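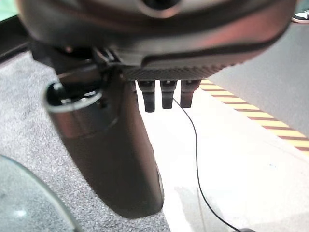

Paula Toma: 리듬 게임으로 살이 빠진다는 건 좀 과장 아닌가요? 저는 2주 하고 접었어요.

살 얘기는 한 적이 없고요. 제가 쓴 건 심박수입니다. Sikeleck에서 나온 실내 로잉 게임을 한 달 탔고, 오늘은 그 기록만 정리합니다.

한 번에 27분, 중간 난이도. 총 30회 탔습니다. 주로 아침 6시 반, 출근 전.

제일 많이 탄 코스는 Flisden 호수입니다. 거리가 3,000미터라 몸 풀기에 맞습니다. Bradetti 운하는 회전 구간이 많아서 자꾸 리듬이 끊깁니다. 저는 두 번 타고 안 갑니다.

한 회 최고 소모량은 314kcal. 기기 표시 기준이라 그대로 믿지는 않습니다. 가슴 스트랩으로 재면 늘 그보다 낮게 나왔습니다.

불편한 점. 손잡이 센서가 가끔 한 박자 늦습니다. 9월 업데이트 뒤로 나아졌는데 빠른 곡에서는 아직 밀립니다. 발판 끈도 짧아서 운동화 큰 분은 미리 신어 보세요.

허리 얘기도 물어보셔서 적습니다. 첫 주에는 뻐근했습니다. Silviu Tănase 님이 댓글로 저항을 두 단계 내리라고 해서 내렸고, 그 뒤로는 괜찮습니다.

구독료는 다음 달까지만 낼 생각입니다. 무료 코스만으로도 아침 운동은 됩니다. Ardeleanu 강 코스가 열리면 타 보고 여기에 이어서 쓰겠습니다.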